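Change the pads before you change the gripper

In my line of work I am often asked which gripper to buy. People expect me to name a motor or a controller, and they are disappointed when I begin to speak about finger pads. I want to defend this habit here, because I believe we compare grippers in the wrong order.

I started at Catterall three years ago, on the project we call Drornau. We test hand-held grippers, the kind a person carries and squeezes, before the same fingers go on an arm. In February we had two candidates on the bench. My colleague Emil Wieser preferred the one from Givwood for its linkage, which has very little play. I preferred the Postonine for its lower weight. We argued for a whole Friday and we both had good numbers.

Then Shufen Qian asked us how many closings the pads had behind them. I had to look in the log. One set had 770 and the other had 200. We had compared an old shoe with a new shoe and written a report about the legs.
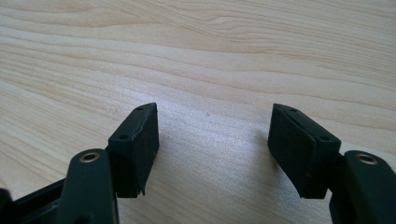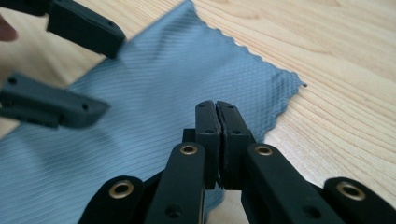

After this I repeated the trials with fresh pads on both tools, and most of the difference between them went away. What remained was real, but it was small, and I would not pay much money for it.

Cloth is the hardest judge I know. A block or a cup forgives a bad pad, as you can simply squeeze more. With a thin cloth lying flat on a table, the fingers must take hold of one layer, and everything depends on the last few millimeters of the tip. If that corner is ragged, or the facing has begun to peel, the fabric slides out and the operator blames his own hand. I did so myself for a long time.

Emil does not fully agree with me. He says that pads are a consumable, like pencils, and that a purchase should be decided by the parts which stay. I understand this, and a loose pivot is certainly worse to repair than a worn pad. But a linkage can only deliver force to the place where the pad touches. I have seen a fine mechanism rejected for a fault that two screws and a new piece of facing would have removed.

So my advice is modest. Write the age of the pads beside every result. Replace them on both sides together, even when one still looks good, as a pair with uneven wear does not meet straight. At our bench we now change them after 280 closings. This number is perhaps too careful, and Shufen would like to try a longer interval in the next round.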